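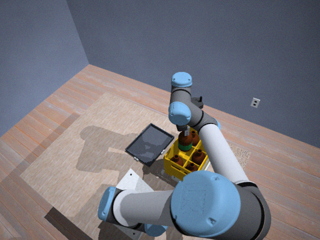 The man who sells the Dredine package does not like the word "simulator." He prefers "rehearsal room." We spoke on a Wednesday, at 2 in the afternoon, and he corrected me twice before I gave up and let him have it.

Dredine comes from Simoler, and the pitch is simple enough. You rent a virtual arm in a virtual room, give it things to pick up, and work out your program before you spend money on a real one. The base plan is $138 a month. For that you get one six-axis arm, a two-finger gripper, and a small set of objects: crates, bottles, trays, bins. More objects cost more.

"People buy the arm first and think about the job second," he said. "We want to turn that around. You find out on a screen that your reach is wrong, and it costs you nothing."

It costs you $138, I said. He laughed and agreed that it did.

My doubts are about the bottles. Gripping a bottle in a crate is a nasty little job in real life. Glass is slick, labels peel, crates get bent, and the one you want is always jammed against the divider. I asked how much of that the software knows about.

"Friction you can set. Weight you can set," he said. "A bent crate, no. You would have to build one and bring it in."

And a peeling label? "No. I won't pretend we do labels."

I liked him better after that. But it does leave the buyer in an odd spot. The troubles that are easy to model are mostly the ones a decent integrator can already work out on paper, and the ones that stop a line on a Monday morning are left for the customer to add by hand.

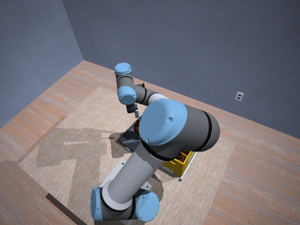
He had an answer ready, and it was volume. Simoler says a customer can run 1,000 picks overnight, with the objects moved a little each time. "You don't need every mess in the world," he said. "You need enough small changes that your program stops being fussy."

I asked what share of those picks carry over to a real arm. He said it depends on the job – a fair answer, though I have heard it from everyone who has ever sold me anything. Did he have a number from any customer at all? He did not, or not one he could share. He mentioned Tovetti, a bottling firm that took the package for a 60-day trial. I asked if they had stayed on after it. He said they were "still in talks."

Vávra sells something close to this for less, with plainer rooms and worse shadows. I brought that up. "Then look at how they handle contact between the fingers and the object," he said, a bit sharply. "Looks are the cheap part." I agree with him there, which makes me wonder why the first page of his own brochure is given over to lighting.

The trial is free, at least, and he says no card is needed to start. If you do try it, bring your own worst crate and see how long it takes to get it in. He thought an afternoon. I would set aside the week.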